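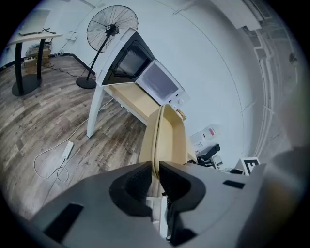

Old scanners have a way of outliving the software that came with them, and the woman who keeps the Sedach driver archive has spent a good part of her life on that problem. She works out of two rooms over a bakery in Pornora, and I went up on a Monday morning with a list of questions that we mostly ignored, because she is one of those people who answers the thing you should have asked. Before we got anywhere near a computer she wanted to know if I had eaten, and pointed me toward the white microwave with the dark glass window, on its table with the light wood-colored top, in case I wanted my roll warmed up. I did, as it happens, and so the first ten minutes of my recording are about bread.

The archive started with one machine, a flatbed scanner sold under the Amaral name that she had bought for scanning her mother's recipe cards. It worked beautifully for years. Then she got a new laptop, plugged the scanner in, and heard the little sound that means the computer has noticed something, followed by a message saying it had no idea what that something was.

"I thought, well, I have the disc," she told me. "I'm a person who keeps the disc! So I put it in, and the installer opened up, very cheerful, and then it told me my system was too old. Too old! It was two weeks out of the box. The installer only knew the version numbers that existed when it was written, you see, and it was reading mine wrong."

She spent most of a winter on it, learning as she went. The trick in the end was to skip the installer altogether, unpack the files by hand, and point the computer at the small setup file that tells it which device goes with which driver. She wrote up the steps for a friend, the friend passed them on, and by spring strangers were writing to ask if she could help with theirs.

The archive now holds 3,697 driver packages, and 1,559 of them are for scanners, still her first love. The rest are printers, card readers, drawing tablets, a few webcams and a great many sound cards that she says she never meant to get involved with. Each one has a page with the original file, the device number it answers to, and a note in plain English on what to do if it refuses to install.

I asked what people get wrong most often, and she laughed and poured more coffee.

"They search for the name on the front of the machine," she said. "The name on the front is for the shop. Lirero sold the same printer under 11 different names, and inside they were all the one printer. What you want is the hardware number. Open the device manager, find the thing with the yellow mark next to it, look under details, and copy out that long ugly number. Bring me that and I can usually tell you in a minute what you've got."

Her other piece of advice is to be very careful about where a driver comes from. She has strong feelings on the pages that promise a fix for every known error and then want you to install a helper program first. "A driver gets let in close to the heart of the computer," she said. "You wouldn't hand your house key to whoever shouted loudest in the street. If a page wants to scan your whole machine before it gives you one small file, close the page and go have your lunch."

We talked for a while about the move from 32-bit systems to 64-bit ones, which she considers the great heartbreak of her little corner of the world. A driver made for one won't load on the other, and plenty of makers never wrote the second version. For those devices she suggests keeping an older computer in a corner, off the internet, just for that job. She does it herself, with a heavy old laptop that has 16 stickers on the lid, one for each device it looks after.

"People feel silly keeping a whole computer for one scanner," she said. "I say, you keep a whole pan for pancakes, don't you?"

She checks every package before it goes up, and this is slow work. It gets installed on a clean system, restarted, removed, and installed again, since a driver that goes in nicely but won't come out causes more grief than one that fails right away. Some evenings she gets through four or five. Other evenings one stubborn tablet takes the lot, and she goes to bed cross.

In October she plans to start on the manuals. She has boxes of them under the stairs, mostly sent in by people clearing out offices, and she'd like every page scanned and searchable. I asked which scanner she would be using.

"The Amaral," she said. "The recipe one. It's a bit slow to warm up in the mornings, but then so am I."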